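October

Bread proving notes, Ernard bench, entry for the rye and wheat loaves

Started at 6.40 in the morning. Kitchen cold, 17 degrees by the thermometer on the shelf. The rye starter had been fed last thing the night before and had a domed top with a few cracks in it. Smell fine, sharper than last time. I used the Zarport white for the wheat part again and the Munro dark rye from the new sack.

Flour total 1162 g, weighed in two goes as the bowl is too big for the small scale. Water 70 per cent to start with, held back a little for the salt. Dough felt stiff at first. The Munro rye seems to drink more than the old sack did. I noted the same thing on the test loaf last month and then forgot to change the sheet, so the sheet is now changed: start at 72 and hold back less.

Mixed by hand for four minutes, left to stand for half an hour, then salt and the rest of the water. Salt went in dissolved this time. It spread better than when I sprinkle it on, and there were no gritty patches. Please do it this way from now on.

Folds at 7.45, 8.15 and 8.50. The last one was late because I was scraping down the other bench. The dough was slack at the first fold and had some body by the third. It still tore on one side when I pulled it too far. With this much rye I don't think a fourth fold would gain us anything, but somebody could try it on a half batch.

Temperature of the dough after the last fold was 23. I wanted 25. Warmer water next time, 34 instead of 30, if the kitchen is as cold as it was today.

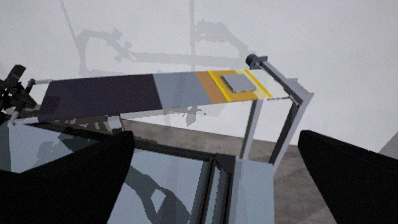

Divided at 11.20. Total dough in the bowl came to less than it should have, and I put that down to what was stuck to my hands, the scraper and the sides. One large piece at 1086 g for the long tin, the rest into the two small round baskets. I dusted the baskets with rice flour mixed half and half with rye. The cloth liners are still in the wash, so these went in bare.

The tin loaf proved faster than the round ones, as usual. By 12.30 it was within two fingers of the rim and had pinholes showing on top. The round ones were slower and sprang back straight away when pressed. I gave them another 35 minutes while the tin loaf was baking.

Oven: the Teletti, bottom heat and top heat, no fan. Set to 240. It takes far longer to get there than the light suggests. The light went out at 25 minutes and the oven thermometer read 215. At 50 minutes it read 238, so that is when I loaded it. Anyone using it should ignore the light.

Steam from a tray of boiling water on the bottom shelf, taken out after 15 minutes. Turned down to 210 at the same time. Tin loaf had 50 minutes in all, the last 10 out of the tin. Round ones had 38 minutes.

Results. Tin loaf: good colour, flat top with a slight dip towards one end, which I think means it was a touch overproved. Middle read 97 degrees. Round loaves: one opened well along the cut, the other burst at the side near the base. I cut that one too shallow. The blade is blunt and there are no spares in the drawer. Add blades to the order.

Cut the tin loaf at 6 in the evening, which was too soon for rye. Crumb a bit gummy on the knife but even all through, no big holes and no gap under the crust. Taste is better than last time, more sour, salt about right. The crust had gone soft by then. I've wrapped half in a cloth and left the other half cut side down on the board, to compare tomorrow.

To do before the next batch:
Copy the new water figure to the sheet on the wall.
Wash and dry the liners.
Order blades and another bag of rice flour.
Try the tin loaf with 10 minutes less proving and nothing else changed.
Feed the starter tonight, the small jar as well.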